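Tolora Handling System - Set-up Guide
Section 4: Introducing the system to a staffed room

4.1 Scope

This section covers the first week of operation at a site where handling work is already done by people. It applies to the Nirnville installation and to any later site using the same tables and containers. Electrical installation is covered in Section 2, and software set-up in Section 3.

Read the whole section before step 1. Steps 1 to 5 are carried out with the system switched off.

4.2 Before the first shift

1. List every task now done by hand at the table. Write down who does it, on which shift, and what they do between repetitions.
2. Mark each task H (stays with a person), S (shared) or M (moved to the system). Do not mark a task M if it needs a judgement about damage or labelling.
3. Give the list to the people named on it at least one full shift before switching on. Record any corrections they make.
4. Check that the walkway behind each seated position is at least 700 mm wide with the chair in use.
5. Fix the stop button where a seated person can reach it without leaning over the table. The reach must not exceed 400 mm.

NOTE: Step 3 is often left until after the trial run. At Nirnville this led to two tasks being marked M that had to be changed back in the first week.

4.3 Recording the handover task

The system learns a container task from people who do it with hand-held grippers. The staff who do the work at present should make the recordings. A recording session lasts 18 minutes, followed by a break away from the table.

6. Pair two members of staff, one at each side of the table.
7. Agree a spoken signal for release. The giving side does not open its fingers until the receiving side has given the signal.
8. Record 56 handovers for each container type. Discard any in which the container was dropped or touched by hand.
9. Swap sides halfway through.

CAUTION: Keep sleeves, lanyards and loose hair clear of the fingers.

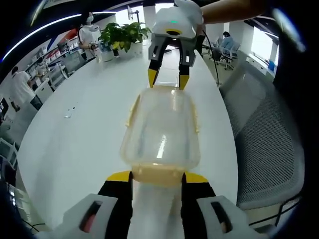 Grip settings are entered per container type, on the Containers page of the Ngui console. Start with the lowest force that holds the container level, and raise it one step at a time. With a thin-walled or see-through container, such as the rectangular one with rounded corners held between the yellow pads, look at the walls from the side after each increase and go back one step if they bow inwards. Cables need the same attention at this stage. A gripper cable that runs over the table edge must have enough slack for the full reach of the person holding it, and must not hang where a chair can roll over it.

10. Save the setting under the container's stock code.
11. Repeat for each container type. Do not copy a setting from one type to another, even where the sizes match.

4.4 Changes to daily work

Staff whose tasks have been marked M or S will spend less time lifting and placing and more time checking, refilling and clearing faults. This work is less regular. People who were used to a steady pace may find the waiting harder than the lifting, and rotas should be set with this in mind.

12. Name one person per shift to answer system alerts. Do not give the same person the role on two shifts running.
13. Allow time in the rota for clearing faults. Do not count it as a break.
14. Keep each M task in hand practice once a week, so that the shift can carry on by hand during a stoppage.
15. Review the H, S and M list at the end of the first week with everyone who works at the table.

NOTE: The Zirnus activity log counts system stops only. It must not be used to compare members of staff. Access is limited to the site lead and the service engineer.

4.5 If the trial run is stopped

A stop may be called by anyone in the room and does not need approval.

16. Press the stop button and wait for the console to show HELD.
17. Support the container from below before opening the fingers by hand.
18. Write the cause in the log in plain words.
19. Restart from step 6 if the cause was a handover fault, or from step 10 if it was a grip setting.

Go to Section 5 for routine cleaning and pad replacement.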